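4. 첫 세척과 석회 제거 (Warkico 가정용 에스프레소 머신 설정 안내)

앞 장까지 따라오셨으면 물통도 끼웠고 전원도 들어와 있을 거예요. 이제 커피를 내리고 싶어 손이 근질근질하시겠지만 딱 한 장만 더 참아 주세요. 저도 첫 기계를 샀을 때 이 부분을 건너뛰었다가 첫 잔에서 공장 기름 냄새를 제대로 맡았거든요!

4-1. 시작하기 전에 준비할 것

- 깨끗한 물 (정수기 물이면 충분해요)
- Urnex 세정제 또는 에스프레소 머신용이라고 적힌 다른 세정제
- 구멍 없는 블라인드 바스켓 (상자 안 작은 비닐봉지에 들어 있어요. 버리지 마세요!)
- 넉넉한 크기의 그릇 하나
- 마른행주 두 장

주의: 식초는 쓰지 마세요. 인터넷에 식초로 청소했다는 글이 많은데, 저도 한 번 해 봤다가 고무 패킹에 밴 냄새 때문에 며칠을 고생했어요. 사과식초든 양조식초든 마찬가지예요.

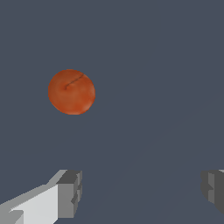
4-2. 첫 헹굼

1. 물통을 최대선까지 채웁니다. 선을 넘기면 뚜껑이 살짝 떠서 급수 경고등이 켜져요.
2. 추출구 아래에 그릇을 놓습니다. 컵은 생각보다 금방 넘쳐요.
3. 포터필터를 끼우지 않은 채 추출 버튼을 길게 눌러 물을 흘려보냅니다.
4. 물통이 반쯤 비면 버튼에서 손을 떼고 스팀 노브를 왼쪽으로 끝까지 엽니다. 15초 동안 열어 두었다가 닫으세요.
5. 3번과 4번을 물통이 빌 때까지 되풀이합니다.

참고: 처음 몇 번은 펌프 소리가 꽤 큽니다. 관 속에 공기가 차 있어서 나는 소리예요. 물이 고르게 나오기 시작하면 소리도 낮아져요. 물통을 다 비웠는데도 계속 덜덜거린다면 물통을 뺐다가 딸깍 소리가 날 때까지 다시 밀어 넣어 보세요.

4-3. 세정제로 역세척하기

1. 블라인드 바스켓을 포터필터에 끼우고 세정제를 작은 숟가락으로 반만 넣습니다.
2. 포터필터를 단단히 잠그고 추출 버튼을 눌러 10까지 센 다음 멈춥니다.
3. 잠시 기다렸다가 네 번 더 반복합니다. 드립 트레이로 거품 섞인 물이 빠지면 제대로 되고 있는 거예요.
4. 포터필터를 빼서 흐르는 물에 헹구고, 세정제 없이 같은 과정을 한 번 더 합니다.

주의: 역세척 직후의 포터필터는 뜨겁습니다. 손잡이만 잡으세요. 압력이 남아 있을 때 급하게 돌리면 물이 튀니까, 버튼을 끄고 숨 한 번 고른 뒤에 천천히 푸시는 게 좋아요.

세정제 양은 욕심내지 마세요. 많이 넣는다고 더 깨끗해지지 않고 헹구는 시간만 길어져요. 저는 한 통을 사면 꽤 오래 쓰는데, 뚜껑을 덜 닫아 두면 가루가 돌처럼 굳으니까 보관할 때 꼭 확인하시고요.
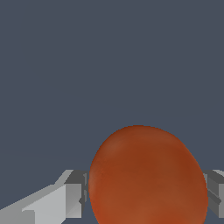

역세척이 끝났으면 샤워 스크린도 한번 봐 주세요. 젖은 행주로 가장자리를 따라 닦으면 됩니다. 나사까지 풀어서 닦는 건 한 달에 한 번이면 넉넉해요. 나사를 다시 조일 때는 손에 힘이 살짝 걸리는 정도에서 멈추세요. 저는 너무 세게 조였다가 나사 머리를 뭉갠 적이 있어요(부품 주문하고 기다리는 동안 인스턴트로 버텼답니다).

4-4. 석회 제거 주기 맞추기

사시는 곳의 물이 얼마나 센물인지에 따라 주기가 달라져요. 메뉴에서 직접 정하실 수 있습니다.

1. 전원을 켠 상태에서 스팀 버튼과 추출 버튼을 함께 누릅니다.
2. 표시등이 깜박이면 스팀 노브를 돌려 물의 경도를 고릅니다. 연수는 한 번, 보통은 두 번, 경수는 세 번 깜박여요.
3. 추출 버튼을 눌러 저장합니다.

연수로 맞추면 최대 2,000잔까지 알림 없이 쓸 수 있어요. 그래도 저는 12월이 되면 알림이 없어도 한 번씩 해 줍니다. 손님이 몰리는 철이라 미리 해 두면 마음이 편하더라고요.

알림등이 켜진 뒤에도 바로 멈추지는 않으니 마시던 커피는 마저 드셔도 돼요. 다만 석회 제거를 시작했으면 중간에 전원을 끄지 마세요. 약품이 보일러 안에 남습니다. 혹시 정전으로 꺼졌다면 다시 켠 뒤 물통을 새 물로 채우고 4-2의 헹굼을 두 번 하세요.

4-5. 이럴 때는요

물이 한쪽으로만 흘러요: 샤워 스크린이 비뚤게 끼워졌을 가능성이 큽니다. 식힌 다음 풀어서 다시 맞춰 보세요.

표시창에 124가 떠요: 물통을 인식하지 못한다는 뜻이에요. 물통 바닥의 자석 부분을 마른행주로 닦고 다시 끼우세요.

헹궜는데도 세정제 맛이 나요: 첫 잔은 버리고 두 번째 잔을 맛보세요. 그래도 남아 있으면 블라인드 바스켓으로 물만 세 번 더 돌립니다.

원두를 넣고 첫 잔을 내리는 방법은 5장에 있어요. 그라인더를 따로 쓰시는 분은 5-2부터 보시면 됩니다.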